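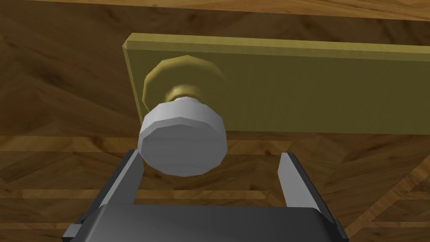 Erari Project - Simulation Data Working Group
Minutes of the October meeting

Present: Imad Dabbas (chair), Dalal Hijazi, Heikki Mustonen, Sepehr Nouri (minutes)
Apologies: Wissam Hamdan

The meeting opened at 2:00 p.m. The minutes of the previous meeting were approved without changes.

1. Status of the door task
Ms. Hijazi reported that the simulated door set now holds 1182 accepted demonstrations. A further 27 were rejected at review, mostly for a late grasp on the knob. The group agreed that rejected runs will be kept in a separate folder and will not be used for training.

2. Starting positions
Mr. Mustonen noted that too many runs begin with the open fingers already close to the knob. The learned policy performs poorly from farther away. It was agreed that the next batch will vary the starting distance and the wrist angle. Mr. Dabbas asked that the knob and plate models stay as they are until that batch is complete - changes to both at once would make the results hard to compare.

3. Operators
The Burska team has offered 18 hours of operator time. Accepted.

4. Actions
Ms. Hijazi to circulate the revised start settings.
Mr. Mustonen to record 20 trial runs with the new settings.
Mr. Nouri to ask Mr. Hamdan for the review checklist.

The meeting closed at 2:50 p.m.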